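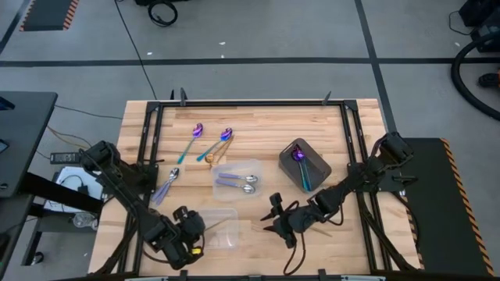 Spoon sorting on the Pusach bench, both arms over the table, two lavender-handled ones in the clear box.

Thread: Teaching two arms to sort spoons by hand, what would you change?

marlpit_ned
1st October
Right, I've finally got the bench to a state I'm happy to show people! Two arms, butcher-block top, black extrusion all the way round. The task is to sort spoons by colour into containers. I drive both arms by remote control, record the lot, and the policy learns from that. We're at 344 demos so far and I'm having a ridiculous amount of fun. Any tips before I do loads more?

quillwort
Lovely bench. Are you driving with a pair of leader arms or a handset? It makes a huge difference with spoons. I did cutlery with a handset for a month and my pick-ups were all jerky, and the robot learned the jerks perfectly.

marlpit_ned
Leader arms, the Kontogiannis ones. Bit stiff at the wrist but I love them. You can feel yourself getting better after an evening or so.

tolland_b
Nice work, but I'd stop recording now. 344 is plenty if they're clean. I'd bet a good third of yours have a fumble in them, because everyone's do. Go back and bin those before you add anything.

quillwort
Disagree with binning them all. If the gripper slips and you go back for a second try, that's gold. The robot will slip too, and it needs to have seen what to do next. Bin the ones where you sat there thinking.

tolland_b
Fair on the recoveries. I still wouldn't keep the ones where a spoon gets shoved halfway across the table first. You end up with an arm that shoves everything.

hob_and_ferret
Can I ask a daft one? Why not hold the arm and move it yourself? I've only ever done it that way, on a Fustetti, and it's brilliant for getting a feel for the angle. You just take it by the wrist and go.

marlpit_ned
Not daft at all! I started like that. With one arm it's great. With two I ran out of hands, and mine kept getting into the camera's view, so the recordings were full of my sleeves. I'd still do it by hand for a single awkward grasp.

hob_and_ferret
Ha, yes, sleeves. Fair enough.

panum_fan
How varied are your starting layouts? I can see a grey tray sitting at an angle with a purple spoon in it, and I really like that. When I did this on my Panum I had everything dead square for 793 demos. Worked a treat until I nudged the tray, then it dropped spoons on the table all afternoon.

marlpit_ned
I turn the tray a bit each time and scatter the spoons by hand. I've been lazy about the clear boxes though, they hardly move.

panum_fan
Move them! Clear plastic is hard enough to see as it is.

tolland_b
Agreed on that one. And what's the thin stick across the table for? If it's in every recording the robot will get used to it.

marlpit_ned
Good shout, I'll do a batch with it and a batch without. Plan is to tidy what I've got, move the boxes about, then carry on up to 1669, which is what fits on the drive. I'll post how the first run goes.

quillwort
Please do. And put a gold spoon in a clear box for a few of them, I want to see how it copes with the shine.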